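Plindmont Residents' Help Forum
Section: Housing, Leases and Shared Premises

Sub-letting one room in a commercial unit: whose consent is required?

Posted by Kausar Khattak in October

I should be grateful for guidance on the following matter. My firm, Galora, holds a lease on a ground-floor unit of five rooms. We repair and resell office computers, and two of the rooms are no longer needed for the business. A neighbouring firm, Wolau, has asked whether it may take the larger of the two for a period of eight months, with use of the kitchen and the rear entrance.

Our lease states that the tenant "shall not assign, underlet or part with possession of the whole or any part of the premises without the prior written consent of the landlord, such consent not to be unreasonably withheld". It says nothing of sharing. The landlord's agent, Grímsdóttir, replied to my first letter by requesting a fee of 300 before it would consider the request, together with a plan, a description of the work carried out on the premises and photographs of the interior.

I would ask members to advise on three points. Is the agent entitled to charge a fee before giving any answer? Does an informal sharing arrangement require consent in the same way as an underlease? And may the agent insist upon photographs of rooms which do not form part of the proposed letting?

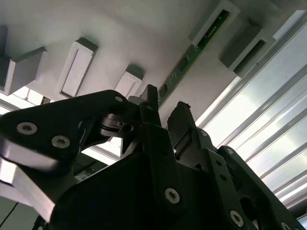 Interior, window with horizontal slats at right.

The reference on all correspondence is 3857, should any member have had dealings with the same office.

Reply from Unnur Brynjólfsdóttir

The points are best taken separately.

On the fee, a landlord may generally ask a tenant to meet the reasonable cost of considering an application. Look first at the costs clause, which is often placed near the end of the lease and is easily overlooked. If it refers to "all proper costs incurred in connection with any application for consent", the agent may ask for an undertaking to pay, whether or not consent is given in the end. Whether the sum is reasonable is a separate matter. You are entitled to request a breakdown, and I would do so in writing.

On sharing, the answer depends on what Wolau would have in practice. If it is to have a room to itself, with a key and the right to keep others out, the arrangement is likely to be treated as an underletting, whatever title is placed at the head of the document. If your staff would continue to come and go, and Wolau could be moved to the other room at your request, it is more likely to be a licence. Please note, however, that the words "part with possession" are wider than "underlet", and that some leases forbid sharing of occupation in a separate clause. You say that yours does not, but I would read the definitions and any schedule before relying on this.

On photographs, the agent may ask for the information it reasonably needs in order to reach a decision. The nature of the work on the premises is relevant, particularly where the permitted use is narrowly drawn. 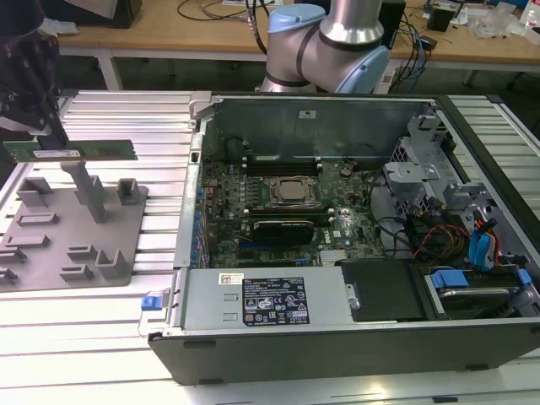 Desktop computer with its side panel removed, on the worktable.

You should also check the following before signing anything with Wolau:

The permitted use clause, and whether Wolau's business falls within it.
The insurance policy, as most insurers require notice of a new occupier.
The date on which your own lease ends. Any arrangement must finish before then, if only by a day.
Responsibility for the kitchen and the rear entrance, including cleaning and locking up.

Do not allow Wolau to move in while the application is outstanding. A breach of this kind is difficult to put right afterwards and may give the landlord grounds to end the lease. If no reply is received within 30 days of a complete application, write again, enclose a copy of the first letter and ask for the reasons for the delay.

Reply from Oddur Toft

I paid the same agent a fee two years ago for a similar request and consent came through. It was simply easier to pay. I did not ask for a breakdown and cannot say whether one would have been given.

Reply from Skarphéðinn Hedegaard

The previous contributor's experience is noted, but payment should be made expressly "without admission that the sum is reasonable" if the poster wishes to challenge it later. I agree with the first reply in other respects. I would add that business rates may be affected where part of a unit is separately occupied, and the local authority should be asked about this before a rent is agreed with Wolau.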